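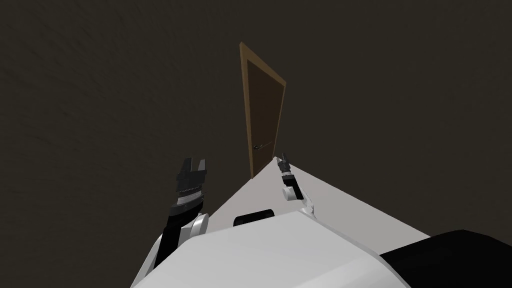 2 min read

Interior doors are sold by width, height and core. The gap underneath is rarely listed, although it decides how much air moves between rooms once the door is closed.

In a house with one central return grille, supply air pushed into a bedroom has to leave the same way every other room's air does, through the hall. With the door shut, the undercut is the main route. If it is too small, pressure builds in the bedroom, flow from the register drops, and the hall goes slightly negative. Outdoor air then enters through attic hatches, outlet boxes and recessed lights.

The usual limit for a closed bedroom is 3 pascals relative to the hall. Pernov, a contractor that tests forced-air systems before and after remodels, measured 63 bedrooms for a report dated 8/13/19. Most of those above the limit had new carpet or a replacement door, and several had both. Carpet and pad take up clearance that the original installer allowed for.

Trimming the door is the cheapest correction. Solid wood can be cut freely within reason. Hollow-core doors have a bottom rail of limited depth, and a deep cut exposes the cavity, so the rail must be glued back in.

Where trimming is not enough, there are two common options. A transfer grille above the door is simple but passes sound and light. A jumper duct, run through the ceiling from bedroom to hall, costs more and is quieter, provided the duct is lined and has at least one bend.

Erraji makes a baffled grille that fits a standard stud bay - the openings are offset, high on one side and low on the other. The baffle adds resistance, so the grille has to be sized one step up from a plain one.

Testing takes a few minutes per room. Run the blower at its highest speed, close all interior doors, and slide the manometer hose under each door in turn. Readings should be repeated in December or whenever the heat is in regular use, as many systems run a different blower speed for heating.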